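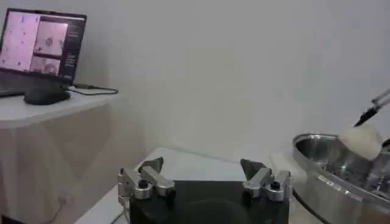
An open laptop on a white table.

Labeling film drives before storage

Write the production title, shoot date and drive number on the case and on the drive itself. Use a paint pen, as paper labels peel. Keep masters and backups in separate buildings.

Plug each drive in every January and open a few clips. Copy anything that stalls.

Tagged: Home Editing, Storage

Search tips... Go

Recent tips
Drying a damp camera bag
Quiet shelves for a sound room
Fixing a loose tripod leg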